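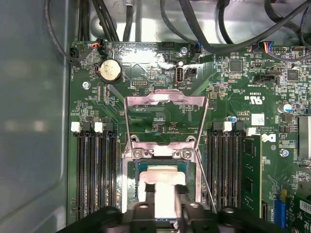 Wrist camera view, gripper over the CPU socket with the load plate open.

Plinel project - data collection for computer disassembly and assembly
Minutes of the working meeting, 8 May 2021
Held at the Nivuvville workshop. Present: collection team, training team, the Druretti liaison by phone.

1. Minutes of the previous meeting
The April minutes were accepted with one correction. Under item four, the words "all episodes" should be "all accepted episodes".

2. Progress of the collection
The collection team reported that 349 episodes of the processor task are now accepted. The target agreed with Druretti stays at 2,000 for all tasks together. The training team asked if the target can be reached with one station only. The collection team answered that it depends on how long the changeover between tasks takes, and this was not measured yet.

It was agreed to measure the changeover during the next two weeks and to bring the result to the next meeting.

3. Camera views
Each episode is recorded from the wrist and from the side of the table. The training team finds the side view useful for the approach to the case, but the fingers hide the socket in the last part of the movement. For this part the wrist view is preferred.

Some wrist recordings have a strong reflection from the metal parts. The training team does not want them removed. They asked only that such episodes get the label "glare" in the log, so that they can be compared later. 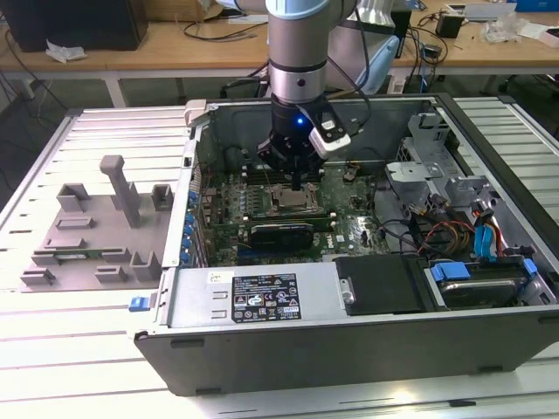 Side view of the station: open tower on its side, fixture at the left.

4. Position of the tower and the fixture
There was a longer discussion on this point. Until now the tower is placed in the same position for every episode. The training team is worried that the model will learn the position and will not look at the board. They proposed to move the tower a little after every 15 episodes. The collection team agreed, but asked that the fixture stays fixed to the table for now - otherwise two things change at the same time and it is difficult to say which one caused a failure.

Decision: the tower is moved after every 15 episodes, the fixture is not moved. The new position is written in the log before the first episode of the set.

5. Grasping of the processor
Operators do not all hold the processor in the same way. Some close the fingers in the middle of two opposite sides, others closer to one corner. Both ways are allowed in the written instruction, version 2.

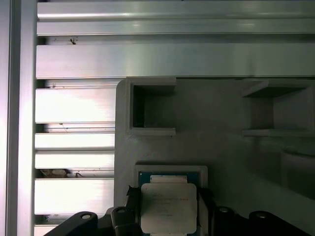

The training team would like to keep both, if the operator does not change the grasp within one episode. An episode with a second grasp should be kept in a separate folder and marked as "recovery". The Druretti liaison supported this and said that recovery examples are wanted, because the first model had no idea what to do after a bad grasp.

It was also asked who decides if an episode is accepted. At present the operator decides alone. From now on a second person from the team will check the recording before it is counted.

6. Cleaning
The grooves of the table should be brushed at the end of each shift. The brush is in the drawer under the Lam controller.

7. Actions
Collection team: measure changeover time; start moving the tower; add the "glare" and "recovery" labels to the log.
Training team: send a short note on which memory module episodes are missing.
Druretti liaison: confirm if the target may be divided by task.

8. Other business
The request for a second set of finger tips was postponed to the next meeting.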